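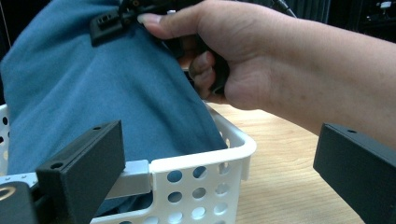 # Gripper cable dropout: FAQ

Applies to the hand-held grippers and the two fixed arms at the Clistbridge bench that use the same finger assembly. Maintained by Xiuying Yao. Last revised in April after the Eddale units were checked.

## What is the fault?

The finger position signal drops to zero for a short period and then returns. On a hand-held unit the result is a gap in the recording. On a fixed arm the controller reads zero as "fully closed" and opens the fingers to correct. Anything held at that moment is released.

## How was it found?

On a Friday run at Dunemlow, an arm dropped a folded towel outside the basket three times in one shift. The log showed 190 dropouts. The operator's notes listed only the three drops; the other dropouts happened with nothing in the fingers.

## What causes it?

The signal plug works partly out of its socket. The latch is intact on every unit examined so far. The cable was routed with no slack at the housing, so each wrist rotation pulls on the plug at an angle. After enough cycles the plug sits slightly proud and two of the contacts become intermittent.

## After how many cycles does it appear?

The earliest case was at 3827 cycles. Units below 1000 cycles have shown no dropouts. We don't have enough failures to give a proper service interval, so the check below is done weekly on all units.

## Is it a safety problem?

On the hand-held units, no. On the fixed arms, yes. An unexpected opening can drop the load, and the fingers can also move while someone is reaching into the basket. Until an arm has the strain relief fitted, treat its fingers as live whenever the power light is on. Press the stop before reaching in. A software pause is not enough – the correction move is issued below the pause layer.

## How do I check my unit?

1. Press the stop, switch off at the supply and wait for the power light to go out.
2. Hold the plug by its body and push it straight in. If it moves at all, record it as "proud".
3. Turn the wrist by hand through its full range and watch the cable at the housing. It should never go tight.
4. Power up and run `sigcheck --rotate`. Keep hands clear.
5. Any dropout is a fail. Tag the unit and leave it off.

## Can I just tape the plug?

No. Two units came back from Shi with tape over the plug. It hid the gap and both were still dropping out.

## Can I pull the plug with the power on?

No. The controller handles a missing plug the same way it handles a dropout, so the fingers will open.

## What is the permanent fix?

A clamp at the housing with a loop of slack behind it, plus firmware that treats a sudden zero as a fault and holds position. The clamp is available now. The firmware is on one arm at Eddale for testing and should not be copied to others yet.

## Are recordings from affected units usable?

Mostly. Segments with a dropout are flagged `SIG0` and should be left out. Don't fill the gap by interpolation if the fingers were closing at the time.

## Who do I report a failure to?

Xiuying Yao, with the unit number, cycle count and the `sigcheck` output attached. Send the output as a file. Screenshots cut off the timing column.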